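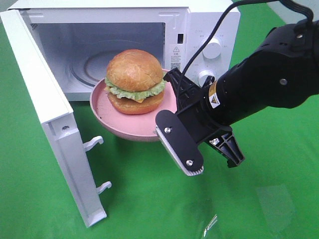
When may fish be reheated at Zemen House?

Before noon, after two, or at home. The new kitchen rules came into force on May 1, 2025 and apply to all tenants on all floors, including the ones who sign the leases.

Fish curfew divides office block

Tenants of Zemen House have been asked to keep kippers, mackerel and "any dish of a marine character" out of the shared kitchen over lunch, after what the letting agent Rastier calls a sustained period of feedback. The feedback is understood to have begun last October with a salmon bake and to have gone on, in writing, through the winter.

The rules fill both sides of a laminated sheet, which has been fixed to the kitchen door at a height that suits the tall. As well as the fish curfew, they set a limit of four minutes' heating per person during the lunch period. Anyone with a lasagne that needs longer is invited to go to the back of the queue and reflect. Soup must be covered. Porridge is allowed, but the sheet manages to sound disappointed about it.

Popcorn has a paragraph to itself. Rastier would not be drawn on why, though several tenants remember standing in the car park in the rain while the fire brigade went in to look at a bag of it.

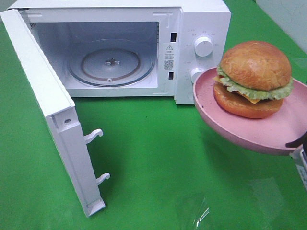
Curry spared, for now

An early draft also restricted "strongly spiced items". That line was struck out after the insurance brokers Katiyar, who have the second floor and like their lunch, wrote to ask who would be judging the strength and what training they would be given. Rastier replied that the wording had been included in error. Katiyar replied that they had supposed as much, and the following day went down to lunch together.

The knitwear firm Tunik has taken the other side. It keeps its sample rails on the ground floor, next to the kitchen, and has long argued that buyers from the better shops don't expect a cardigan to smell of haddock. It had asked for a full ban. It has been given a curfew and a draught excluder, and has described the draught excluder as a start.

Breaches will be dealt with by a friendly word, then by a less friendly email, then by a £20 cleaning charge added to the tenant's service bill. There is an appeals process. Appeals must be lodged within 40 days, by which time the evidence is expected to have dispersed.
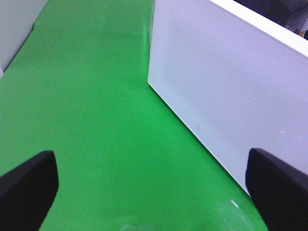 Gwendolyn Nguyen-Tran thinks the whole business could have been settled by opening a window. She has brought in the same tuna pasta for years, she said, and had always taken the silence in the kitchen for people enjoying their break. She now eats at her desk with the lid half on, which her colleagues have asked her to stop doing as well.

Rastier confirmed that the kitchen window doesn't open. It was painted shut before the firm took over the building, and freeing it is on a list of works that also includes the lift.

Eggs are the next item for discussion. The current sheet says only that they should be "considered", and tenants are split on whether this means by the person eating them or by everyone else. Views may be sent to Rastier in writing until the end of the month. Samples should not be enclosed. 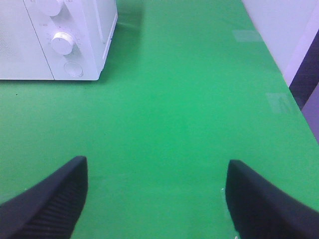
A white microwave on a green tabletop.

The rules will be reviewed in October, a year on from the salmon bake.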